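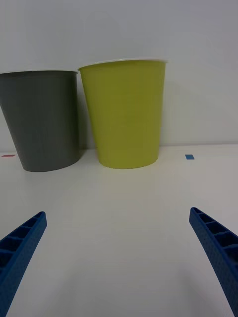 The gripper comparison is now past its halfway point, and this report covers what we did with the second block of funding. We set out to learn whether soft, ribbed fingers could take over light sorting work from the hard parallel jaws we have used since the project began. The short answer so far is yes for most things, and I am more excited about it than I expected to be when we wrote the proposal. The wrist camera has become our favorite tool for judging an approach, and with the blue ribbed fingers wide open it still leaves us a clear look at the gray cup and the yellow-green one next to it. With the old jaws, the housing took up so much of the view that we were half guessing by the time the arm got close.

Work completed

We ran 137 trials in this block, all on the white table at the Plamham site. Each finger set was tried on the same kinds of tasks: picking up a small item, placing it in a cup, and moving a cup from one spot to another. The Mkhize fingers (the ribbed set) are printed in-house, and we went through 6 versions before settling on a rib spacing we liked. Early ones buckled sideways when the arm came in fast. The current version bends around a cup wall and springs back nicely, and we have not cracked one yet in normal use.

The hard jaws are still better at two things. They hold a heavy object level when the arm swings, and they are more exact when the item is thin and flat. We do not plan to retire them. But for cups, the ribbed fingers were a pleasure to work with - we dented 37 cups with the jaws while trying to find a safe closing force, and that search took far less time with the soft set.

Cameras and controller

We also moved to two views for every trial, one at the wrist and one fixed. The fixed camera matters most when a cup has something in it, as with the little yellow thing with the black end in the yellow-green cup, and when we want to check how the fingers line up before the arm goes in. Getting the two views to agree on timing took most of October. The Grasa controller stamps its own frames and the fixed camera did not, so we had clips that drifted apart over a long run. That is fixed now, and replaying a trial with both views side by side is a joy.
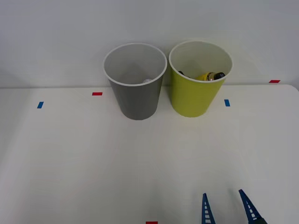 Kagiso Nkosi read a draft of this report and asked that we be more careful about speed. The ribbed fingers have only been tested at the slower arm setting, Kagiso pointed out, and the jaws ran at both, so "better on cups" should be read as better on cups at low speed until the fast runs are in. I agree, and the results table has been relabeled to say so.

Next block

The fast runs come first, starting Monday, with the ribbed fingers on the same tasks as before. After that we would like to try the Pulturer wrist, a lighter mount that should let the fingers come in at a lower angle. It arrived with the wrong bolt pattern and we are making an adapter plate for it.

Spending is on plan apart from printing material, where we used over 2 months' supply in the first few weeks while the finger design was changing so often. We would like to cover that from the travel line, which is untouched. Please let us know if that needs a formal request.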